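Drirnent Table Cover, Woven, Plain Edge

Product group: table linen
Supplier: Brarum
Sold by: the piece

The Drirnent is a plain woven cover for work tables and dining tables. It has no print and no coating. The weave is tight enough to stop crumbs and thread ends from passing through, and it lies flat after ironing on the reverse side. Edges are folded twice and stitched with a single line of matching thread.

Composition: 100% cotton
Shrinkage: up to 2% after first wash
Wash: machine, 90 °C maximum for white, cooler for colors
Dryer: low setting
Bleach: white only 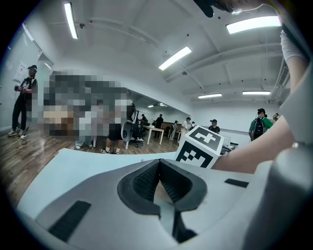
Covers are cut with an allowance for shrinkage, so a new piece hangs slightly longer than the listed size. Measure the table top, then add 20 cm on each side for a standard drop. Round tables need the diameter plus the same drop. For sizes outside the list, send the dimensions with the order to Shakuntala Gautam. Custom pieces cannot be returned once cut.

Colors are piece dyed. Small shifts in shade occur between dye lots, and covers that will be used side by side should be ordered together. Dark shades should be washed alone the first two times. 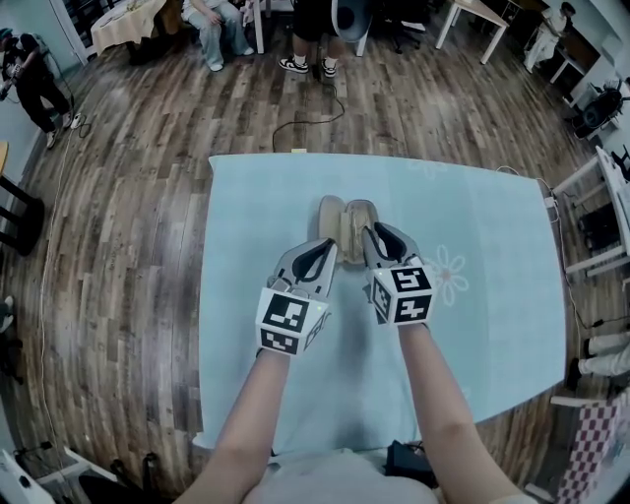

Color choice affects how well items show up on the table. White reflects overhead lamps and can tire the eyes during close handwork. Mid tones hide stains longer but make gray tools harder to find. A light blue cloth keeps a beige item easy to see, with pale gray and black tools also standing out from it. For sewing and repair tables we suggest the lighter half of the color card.

Swatches are available on request. The matching Flavska napkin is listed separately.

Page revised 19/08/2020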